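To: Laundry Automation Planning List
From: Satish Unnithan, Equipment Planning, Devadiga Residential Services
Subject: Re: Mello budget line: second arm, or spares and fixtures first?

Dear colleagues,

I am replying to the message from Thirumalai Alva, which I quote below in the part that concerns the budget. Members who joined the list after the spring round may wish to read the quoted text first.

> Thirumalai Alva wrote:
>
> The Mello allocation has to be settled before the December
> return. As matters stand, the draft asks for a second arm of
> the same type at the Clevlow site, to be ordered from Kavow on
> the present terms. I should like the list to consider whether
> that is the right first call on the money. The existing unit
> has one set of fingertips and no spare wrist camera, and the
> baskets in use at Clevlow are of several patterns. I am
> concerned that we shall own two arms and be unable to keep
> either of them at work.
>
> I would also ask that the figures for trial loads be stated
> separately for washing machines and dryers. The combined figure
> of 587 has been repeated in three papers and it is not clear
> to me what it covers.
>
> T. Alva

I take the second point first. The figure of 587 is the number of single garment transfers logged at Clevlow during the trial period, counting each movement of one item into or out of a machine or a basket. Of these, 281 were transfers out of a dryer. The remainder cover washing machines and basket-to-basket moves, which the log did not separate. I accept that it should have done. The log sheet has been altered, and the next return will carry three columns.

On the first point, I have changed my view since the draft was circulated. The draft was prepared on the assumption that the arm itself would set the limit on the work. The trial suggests that the limit lies in the layout of the room and in the small parts. Members who have not visited Clevlow may find it useful to see how closely the machines and baskets stand to one another when the arm is in position.
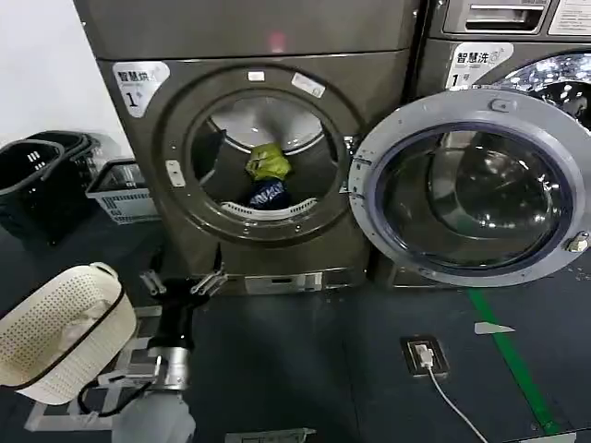
Clevlow site: dryer no. 1 with two garments in the drum, washing machine no. 1 alongside with its door open, and the arm with its gripper at lower left.

Three matters follow for the budget.

(a) Baskets. The black stacking baskets have rectangular holes and slotted sides; the cream one has a perforated body and a brown trim; there is a white and grey one as well. Each pattern has its own rim, and the arm has to be set up afresh for each. A single pattern across the site would cost very little beside any item in the Kavow quotation. I propose that we standardise on one basket and buy 30 of them, so that soiled and clean loads can be held apart and a few kept in reserve. The choice of pattern should be left to the site, subject to a trial of two or three samples.

(b) Doors and floor power. The washing machine door, when fully open, takes up a good part of the space the arm would otherwise use. The floor socket in front of the machines is convenient, but a cord running across the working area is not something I should wish to see in a permanent installation. The estates section has been asked to price a wall outlet or a covered channel. I have entered a provisional sum in the draft and marked it as unconfirmed.

(c) Spares. This is where I now agree most fully with the quoted message. We hold no spare fingertips, no spare camera for the wrist and no spare cable for the arm. Kavow quotes a delivery time of 7 weeks for any of these. A worn fingertip could therefore put the whole unit out of use for the better part of two months, while the lease on the machine continued to be charged.

The wrist camera deserves a separate word, as it was listed in the draft under "accessories" and nearly struck out on that account. Once the gripper is at the mouth of a drum, the view from the head is of limited use to the operator, who then depends on the view from the wrist.

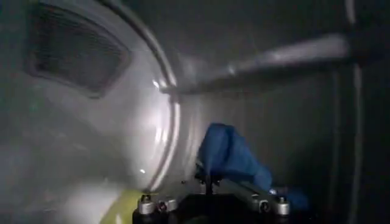 At that distance the operator needs to judge how much of the cloth has been taken up and how near the fingers are to the rim, and the picture is often soft and unevenly lit. I would therefore ask that the camera be moved from "accessories" to "essential parts", and that a small lamp for the wrist be priced with it. Kavow has been asked whether a lamp can be fitted without altering the warranty. A written answer is awaited and should not be assumed.

The revised order of purchase which I should like the list to consider is as follows:

1. Two sets of spare fingertips, one wrist camera, one arm cable.
2. Baskets of a single pattern, 30 in number.
3. Floor power and any minor works to the room.
4. Wrist lamp, if Kavow confirms the warranty position.
5. Second arm, deferred to the following year's round and subject to a further report.

Items 1 to 3 can be met in full from the present allocation. Item 4 can be met if the works come in at or under the provisional sum. Item 5 cannot be met alongside the others, and members should be clear that to approve this order is to postpone the second arm by a year. The Kavow terms for the arm lapse at the end of December. I have asked for them to be held and have received no undertaking that they will be.

Staff hours are not included in any of the above. The present arrangement, under which a site operator attends the arm throughout each session, will continue, and its cost falls on the Clevlow operating budget. If any member believes that it should be charged to the Mello line, I should be grateful to hear so before the return is compiled.

Comments may be sent to the list or to me directly. Please quote the item number.

Satish Unnithan
Equipment Planning
Devadiga Residential Services

Comments (4)

T. Alva
I am content with the revised order. On item 1, would it not be prudent to buy three sets of fingertips? The price falls slightly at three, according to the quotation I have.

Finance Desk
Please note that baskets are a consumable under the present rules and cannot be charged to an equipment line. Item 2 will need a separate code. The form is the same one used last year for trolleys.

clevlow_site
We would prefer the black stacking type, for storage reasons. Can samples be sent before the order is placed? Also, the covered channel was priced two years ago for the other wall, and estates should still have the drawing.

S. Unnithan
Three sets noted, and the draft amended. I will raise the code for item 2 with Finance. Samples can be arranged; please tell me which sizes the shelving will take.

Reply | Report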